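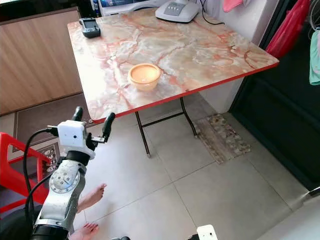 The Arm That Finished on Time

Reading time: 2 min

I have read the incident note from Clerbridge three times now, and I still can't find the incident in it. On a Thursday in October, a household arm running Stelletti software stopped answering its stop command for 13 seconds. It kept moving. The log entry, number 841, says "task completed, minor latency."

Minor to whom? These trials happen in homes, on tile floors, next to a folding table with an orange bowl on it. People walk around barefoot in homes. Any safety case that assumes boots and a painted line on the floor belongs in a factory.

Narendra Sandhu, who wrote the note, argues that the arm is slow and light and that a bump from it would be a nuisance. Maybe so. I would like to see that measured by someone who isn't selling it. A stop button that works most of the time is a suggestion — and the speed of the arm doesn't change that.

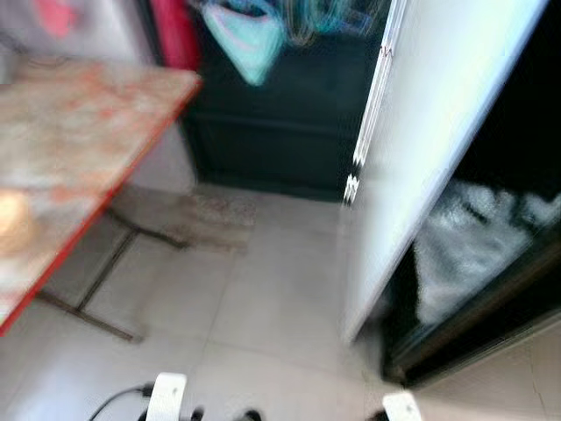 Tabletop at left, white door open at right.

Doors bother me more than bowls. A door swings, and it has an edge where fingers go. Kojo Boateng asked Eltberg, which supplies the controller, what the arm does if the stop signal drops while it is pulling on one. He got 2 replies. They disagreed.

The fix, we're told, is a software update. I'd settle for a switch that cuts the power, wired in, within reach of whoever is in the room. Until there is one, I don't see why the trials should go on.

Last updated: October

Contact | © Ristić Review | Back to top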